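4. What the regional viewers remembered

I should say at the start of this section that I came to Kutness as a fan and only later as somebody with a notebook. I watched it on a small set in my grandmother's kitchen, usually with the sound too low, and for years I was quite sure it had a talking kettle in it. It doesn't. There is a kettle, it whistles in the second episode, and that's the whole of its career. I mention it because a good part of what follows depends on people's memories of children's television, and mine is as unreliable as anybody's.

For readers who skipped section 2 (I would have), Kutness was a puppet serial for the under-sevens, set in a lighthouse that had been built too far inland. It ran for 8 episodes in its first form and was then recut, with new narration, for sale abroad. The recut version is the one most people saw. The narrator of the original was Anselmo Benavides, whose slow, rather sleepy delivery was dropped when the programme was sold on, and I still think that was a mistake. The new narration is brisk and cheerful and explains all the jokes.

4.1 The letters

The letters to the programme are the best thing I found. Gemulgate, the company that handled the post for several children's series at the time, kept 3762 items addressed to Kutness or to one of its characters, and Paula Voicu let me read through them over most of April. They're kept in the order they were opened, so a birthday card from a four-year-old sits next to a complaint about the scheduling and then a drawing of the goat. There are a great many drawings of the goat!

Of the full set, 1523 could be matched to a particular episode, either because the child said which one or because the thing they were cross about only happens once. I coded these by hand. Kevser Ağca then coded a batch of them again without seeing my sheet, and where we disagreed we sat down and argued it out, which took longer than the coding. Our worst disagreement was over whether "I did not like the fog" counts as fear or as criticism. Kevser said fear. I said the child was making a fair point about the fog, which is obviously cotton wool and goes on for far too long. We made a third category.

What surprised me was how little the children wrote about the stories. I'd expected questions about what happened next, and there are a few, but mostly they wanted to know about the lighthouse itself. How many stairs? Where does the goat sleep? Who does the washing up? One letter is nothing but a list of rooms, with a request for two more. The adults who answered my later questionnaire remembered plots (often wrong ones) and hardly ever mentioned the building. I don't want to lean on this too hard, as the two groups aren't the same people, but I think it matters for how we talk about these programmes. We tend to summarise them by story, and I'm no longer convinced that's what a five-year-old is watching. 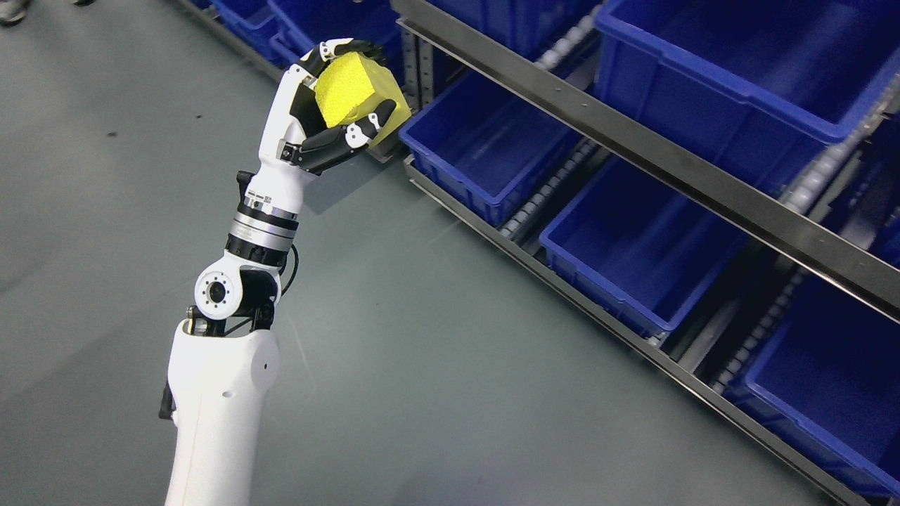

Figure 2. Robotic arm holding a yellow sponge block beside shelving with blue bins.

The two narrations come up in the letters as well, though you have to look for it. Children who had seen the Benavides version tend to copy his habit of beginning in the middle ("and then the lamp went out and so"), and a handful sign off with his goodnight line. I found nothing of the kind in letters from places that only had the recut. Lăcrămioara Costache, who has worked on dubbed cartoons from the same years, tells me she has seen the same thing with a different narrator, so I'm fairly confident I'm not imagining it. Her view is that slow narrators get copied because there's time to join in. I like that very much and have no way of testing it.

4.2 The Ayaaba question

I can't leave this section without Ayaaba, much as I'd like to. It is regularly described as a sequel to Kutness, on fan pages and in at least one printed guide, and several people who filled in my questionnaire answered about Ayaaba all the way through without noticing. The confusion is easy to understand. Both were sold by Fendico, both have a goat, and the opening tunes share their first few notes. But Ayaaba was drawn animation, it was made by a different crew, and its goat is a different goat (brown, female, much ruder). The only real link I could find is Maricica Stanciu, who wrote two scripts for the first series of Kutness and later wrote the songs for Ayaaba.

I asked her about it in a long phone call on 24/09/2020, and she was very funny and not at all interested in my theory. She said she'd been asked for songs about a farm and she wrote songs about a farm. When I brought up the notes the two tunes have in common she sang both of them down the line, one after the other, and said they were both a bit like something her aunt used to hum. So there may be a shared source, but it's an aunt, and I've not been able to take it any further.

For the counts in the next section I have left out every questionnaire that was plainly about Ayaaba. Where somebody had mixed the two, I kept the answers that could only be about Kutness and dropped the rest. This is a messy way of going about it, and a stricter person would have thrown out the lot. I kept them in the end for the sake of a man who described the fog episode almost shot by shot, cotton wool and all, and then told me it had starred a brown goat called Kutness.

4.3 Missing episodes

A short word on what survives. The recut exists complete. Of the original, I've been able to watch everything except the fifth and sixth episodes, for which there are scripts and a reel of sound without pictures. I listened to the sound twice. In the fifth, Benavides loses his place during the storm, waits, and carries on a line further down, and they evidently left it in. The script has the missing line (it's about soup), and one of the letters asks very politely what the goat had for tea that night.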